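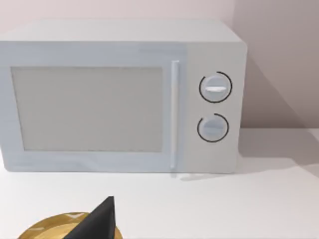
Kustach Recipe Cards - README

G'day, and thanks for downloading. I've been typing up my great-aunt's recipe cards on and off for a few years and this is the whole lot in one folder, in a form you can search, sort or print. There are 2559 cards. I thought it'd be a few weekends' work when I started, which still makes me laugh.

Where the cards came from

Great-Aunt Notburga Zürcher ran the kitchen at the Kustach guesthouse, up the hill from Cledthorpe, and she wrote down everything she cooked and quite a lot she only ate at other people's places. The cards lived in biscuit tins. Mum got the tins, then I got the tins, and my cousin Rahel Haslinger had another 87 cards in an envelope that she'd borrowed for a school fete and forgotten to give back (all slices and biscuits, so I forgive her).

What's in the folder

cards.csv - one row per card
ingredients.csv - one row per ingredient, linked by card_id
notes.txt - things written on the backs, mostly shopping lists and the odd complaint about the butcher
CHANGES.txt - what I've fixed and when I remembered to write it down

Columns in cards.csv

card_id: a number I made up. It follows the order the cards came out of the tins, so don't read anything into it.
title: exactly as written, spelling and all. There are five different spellings of pikelet.
title_clean: my tidied version. Search on this one.
source: who she got it from, if she said. "Seraina" is always Seraina Eberhard from next door. "V.G." is Vinzenz Gasser, who supplied most of the jam recipes and has confirmed all but a couple of them for me.
method: the full text. Where I couldn't read a word I've put [?].
oven: slow, moderate, hot, or blank. She never wrote a temperature before she got the electric stove, and even then she didn't trust it.
serves: often blank. Sometimes it says "shearers", and I've left that alone.

Units

This is the bit that'll trip you up. The early cards are in pounds and ounces, the later ones are metric, and some are a glorious muddle of both on the same line. I kept the original in amount_raw and put grams or millilitres in amount_metric. Cups are 250 ml and tablespoons are the Australian 20 ml one, not the 15 ml one you'll get from an overseas measuring set. If your sponge comes out odd, check your spoons first! "A knob", "a good handful" and "enough" have no metric value and never will.

One card is headed "1815 pudding". I've been asked whether it's a recipe from that year and I really don't know. It has custard powder in it, so I have my doubts. It could be a quarter past six in the evening, when the guesthouse did its tea sitting.

Known problems

- Duplicates. She copied out favourites when the old card got too buttery to read. I've linked the ones I spotted in same_as, but there'll be more.
- The scones. There are a lot of scones and the differences are tiny. Please don't ask me to merge them, Rahel and I have already had that argument.
- German words. A few cards switch language halfway down. Bernadette Vasseur helped with those and any mistakes left over are mine.
- Bottling and preserving. These are old methods and I've copied them as they stand. Don't follow them for anything low in acid, look up current advice instead.
- Card 200 is missing its second half. If you've got a Kustach date loaf recipe that starts with cold tea, I'd love to hear from you.

What I've cooked

Not nearly enough of it. The capsicum relish is excellent, the lemon delicious is the best thing in here, and the tripe I'll leave to braver people. I've added a cooked column with a y against anything I've tried myself.

Using it

Go for your life. Cook from it, print it, put it in your club newsletter. If you publish a chunk of it, credit Notburga Zürcher and mention the Kustach cards. I'd rather you didn't sell it.

Fixes

Send me the card_id and what's wrong. I do a round of corrections each May, after the quinces are done.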